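Caring for a leather wallet: cleaning, conditioning, edges and stitching

Applies to smooth, finished leather. Suede, nubuck and coated fabric need other products. Test anything new on the inside of the bill compartment first and let it sit overnight.

Emptying and inspection

Take out every card, bill and coin. Open the wallet flat and press along the fold with a thumb. Fine lines are surface creasing and can be treated. A line that shows lighter fibers has broken through the finish, and conditioner will darken it without closing it. Check the card slots for lint, which holds grit against the leather, and pull it out with tweezers or a dry toothbrush.

Cleaning

Wipe with a cotton cloth dampened in distilled water and wrung out hard. If grime remains, work a pea-sized amount of saddle soap into the cloth and go over each panel in small circles. Remove the residue with a second damp cloth. Leave the wallet open, away from radiators and direct sun, until the next morning. Ink does not respond to soap. Alcohol lifts the dye along with the ink and should be kept off finished leather.
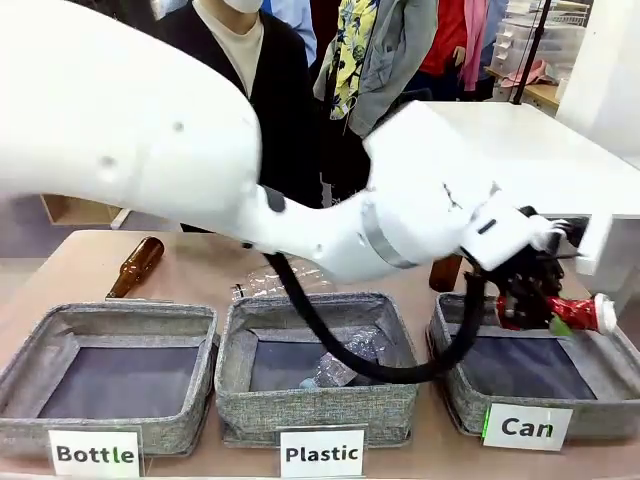 Conditioning is done only on dry leather. Two thin coats are better than one heavy one, with an hour between them. I use Tarkton cream on dark wallets and plain neutral wax on tan ones. Keep the cream out of the card slots, where it transfers to the cards. Cheap bonded leather, sold as "genuine" in many listings, creases at the fold like the side of a crumpled red soda can, and no cream will take those creases out. Buff with a dry cloth when the surface no longer feels tacky.

Edges

Painted edges crack first at the fold. Sand the loose paint with 820 grit, wipe off the dust, and apply edge paint with a toothpick. Let it cure fully before closing the wallet.

Stitching

A loose thread end on polyester stitching can be trimmed to 2 mm and melted with a lighter held to the side. Do not pull it. Cotton and linen thread will burn, so secure those with a drop of fabric glue. Yoon-hee Shim's repair notes recommend backstitching two holes past any gap, using the existing holes.

Storage

Store unused wallets open or lightly stuffed with acid-free tissue, in a cloth bag. Plastic traps moisture. Recondition in November if the house is heated through the winter.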